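# Wood table finish feels gritty and shows white smudges, do I have to strip it?

Hi all! I bought a solid wood table from a small shop called Lisard back in May, and it was the first "grown-up" piece of furniture I ever paid real money for (247 dollars, second hand, and I still think I got a deal). The guy said it had an oil finish on it but he couldn't tell me which one. Fine by me at the time.

Now I've got these pale smudgy spots that don't wipe off with a damp rag, plus a few scuffs, and if I run my hand across the grain it feels a bit like very fine sandpaper. We use it for everything. Bills, crafts, eating, cutting wrapping paper, you name it. I've started putting paper down when I do anything messy on it, but I guess that's closing the barn door after the horse is gone.

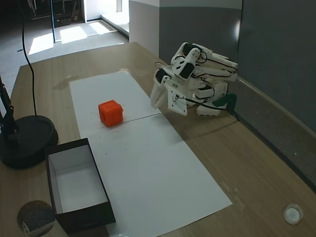 What I've tried so far: a damp microfiber rag, then a drop of dish soap in warm water, then some Mundura furniture polish my mother-in-law swears by. The polish made it look great for one evening and then the smudges came right back, and now there's a slightly greasy feel on top of the gritty feel. Ugh.

I don't own a sander and I live in an apartment, so sanding outside isn't an option. Is there any way to fix this without stripping the whole top? And does anybody know if I can put new oil over old oil if I don't know what the old oil was?

---

## Answer 1 (accepted)

You don't have to strip it! I went through the same thing with my own kitchen table two winters ago and panicked way more than I needed to.

First, the polish has to come off. A lot of polishes leave wax or silicone behind and oil won't soak in through that. Wipe the whole top with mineral spirits on a white cotton rag, and keep turning the rag until it stops picking up yellow. Open your windows. Mine took four rags, and I was kind of grossed out by how much came up.

After that, this is the order I'd go in:

1. Let it sit overnight. It'll look dull and sad in the morning, and the smudges may look worse, don't freak out.

2. Rub the whole top by hand with 320 grit paper, always with the grain. You're only knocking down the fuzz (soap and water raise the grain, so your washing probably caused part of the gritty feel). Go light. It took me maybe 20 minutes with the radio on. Hand sanding makes so little dust that I did it in my kitchen with an old sheet on the floor.

3. Vacuum with the brush attachment, then wipe with a barely damp cloth and let it dry. Get every crumb up, anything you leave behind gets glued in by the oil and you'll be picking at it for years.

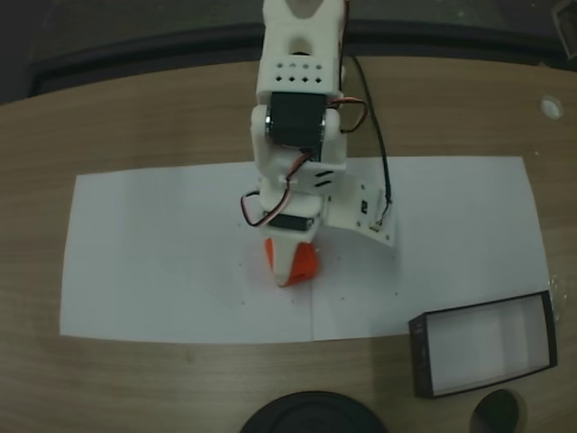
4. Put on a thin coat of hardwax oil. I used Heltance in the matte, which was 30 bucks for a small can, and I've still got nearly half of it. Let it soak for however long the can says, then wipe off everything that's still sitting on top. People always leave too much on and then wonder why it's sticky.

5. Wait a full day, do a second coat, and stay off it for a week if you can stand it. I lasted five days.

On the old oil question, in my experience an oil over a different oil has been fine once the surface is clean. Try a spot on the underside first though. If it beads up, you've still got polish on there and you need another round with the spirits.

IMPORTANT: lay the oily rags out flat to dry, outdoors or over the edge of the tub. Don't ball them up in the trash. They can heat up and catch fire by themselves.

## Answer 2

just put a tablecloth on it lol. mine has looked terrible since I moved in and it's a table, it holds my dinner

## Answer 3

Mostly agree with the first answer, but I'd skip the sandpaper on the first pass and use a gray non-woven pad. They're cheap and it's harder to dig a low spot with one. I've done three tables that way plus a bench my sister dragged home from a yard sale, and I only needed paper on the bench.

Also, if any of those pale spots are where a hot mug or pan sat, that could be moisture under the finish. I've had luck with a hair dryer on low, keeping it moving, a few minutes per spot. Do it before the oil. It won't do a thing for scuffs.

I've used the Hashemi oil too and liked it okay, it has a warmer color and smells like oranges for days. Paid 77 for the big can and that was way too much for one table, so get the small one!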